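Why Does Soap Make Bubbles?

Soap bubbles turn up in the sink, in the bath and in the washing machine. To see why, it helps to start with plain water.

Water is made of tiny pieces called molecules. They are far too small to see. Water molecules pull on each other all the time. At the top of the water, they pull together so firmly that the surface acts a bit like a stretched skin. This pull is called surface tension. It lets some insects stand on a pond.

Plain water can make bubbles too, but they pop very quickly. The skin pulls too hard and the bubble breaks.

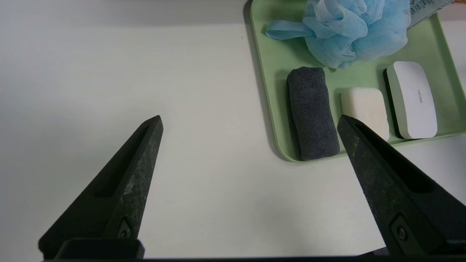
Soap changes this. A soap molecule has two ends. One end likes water. The other end stays away from water and sticks to grease and oil. When you mix soap into water, many soap molecules move to the surface and line up there. The skin becomes weaker and stretchier, so it can bend around a puff of air without breaking so soon.

The wall of a bubble has three layers: soap on the outside, a thin sheet of water in the middle, and soap again on the inside. 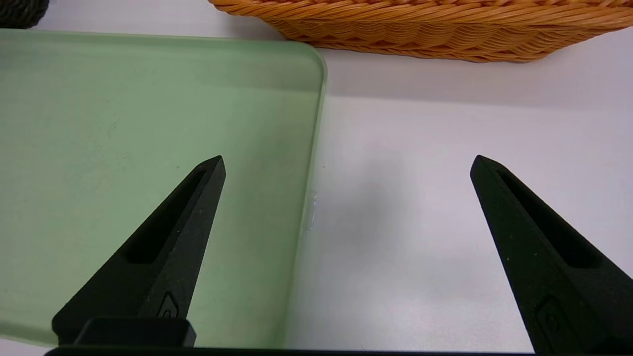 By the Clirka Kids Science Desk
Reading level: ages 7 and up
Reading time: 5 minutes

Why are bubbles round?

The skin of a bubble always pulls inward. It shrinks until it has the smallest surface that can hold the air inside. That shape is a ball, called a sphere. Even if you blow through a square wand, the bubble that floats away will be round.

Where does foam come from?

Foam is many bubbles packed together. To make it, you have to mix air into soapy water. Netting is good at this. It has lots of small holes, and each one can trap a little air when you squeeze it.

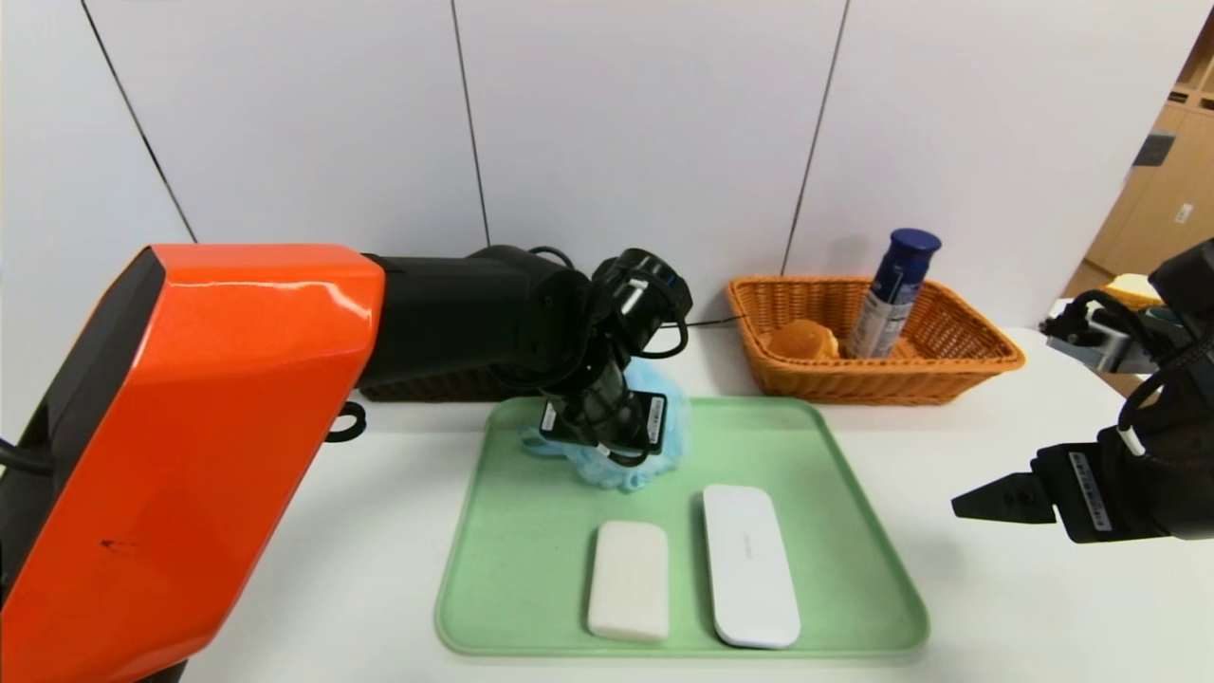 Bubbles pop when the water in their walls drains down or dries up. Dry air makes this happen faster. A dry finger will usually pop a bubble, but a wet finger can often slide right in.

Words to know

Molecule: a very tiny piece of a substance.
Surface tension: the pull that makes the top of water act like a skin.
Sphere: a shape that is round like a ball.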